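# Capítulo 6. Vasos, tazas y otros huecos

Empiezo este capítulo confesando una manía: no sé entrar en una cocina ajena sin mirar los vasos. Los cuadros me dan igual y de los azulejos ni me entero, pero los vasos me los aprendo de memoria. Los hay que vienen en juegos completos de seis, perfectos, alineados como para pasar revista, y los hay (¡mis favoritos!) que son supervivientes de cuatro juegos distintos y conviven en el armario sin parecerse en nada.

En los capítulos anteriores hemos trabajado con objetos planos: el plato, la bandeja, la tabla de cortar. Eran agradecidos, se dejaban dibujar y medir casi sin protestar. Ahora nos toca el recipiente hueco, y con él aparecen palabras que vais a usar hasta el final del libro: *borde*, *pared*, *fondo*, *boca*. Parecen palabras de andar por casa, y lo son, pero en el taller de diseño significan algo bastante preciso y os pido que las uséis así desde hoy.

## 6.1 La boca y el borde

Llamamos **boca** a la abertura del recipiente y **borde** a la franja de material que la rodea. Mis alumnos los confunden todos los cursos. La boca es un vacío - no tiene color, ni peso, ni se puede tocar - y el borde es lo que apoyáis en el labio cuando bebéis. Un borde fino da sensación de ligereza; uno grueso y redondeado aguanta mejor los golpes del fregadero y es más amable con los niños pequeños.

Cuando estudiaba en Messina compartí piso con Helju Stankevičius, que bebía el café en un vaso de yogur lavado. Yo le regalé una taza preciosa, de asa finísima, y ella la usó para guardar gomas del pelo. Me ofendí muchísimo, claro, y tardé años en entender que la pobre taza quemaba los dedos y que el vaso de yogur, con su borde vuelto hacia fuera, se agarraba de maravilla por arriba. Desde entonces, antes de opinar sobre un recipiente, lo cojo.

## 6.2 La pared, por fuera y por dentro

Un vaso tiene una sola pared y dos superficies, y rara vez las vemos del mismo color aunque estén hechas del mismo material. La de fuera recibe la luz de la habitación; la de dentro se queda con la que entra por la boca. Por eso un lila muy claro, casi blanco en la curva, se vuelve de un morado apagado justo bajo el borde. Si pintáis las dos caras con el mismo tono, el vaso os quedará macizo como un tapón.

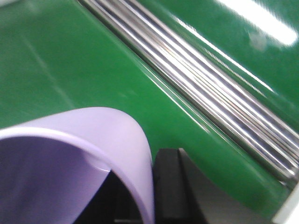
Para las prácticas de este capítulo necesitáis dos recipientes lisos, sin dibujos ni letras, uno claro y otro oscuro. Valen los de casa. No compréis nada, por favor, que luego me escriben las familias. Lavadlos, secadlos bien y dejadlos junto a una ventana mientras leéis el apartado siguiente, donde hablaremos del fondo y de por qué algunos vasos bailan sobre la mesa. Tened también a mano un lápiz blando y el cuaderno abierto por una página limpia: el primer ejercicio consiste en dibujar solo el borde, de un trazo, girando el recipiente hasta que la boca deje de parecer un círculo.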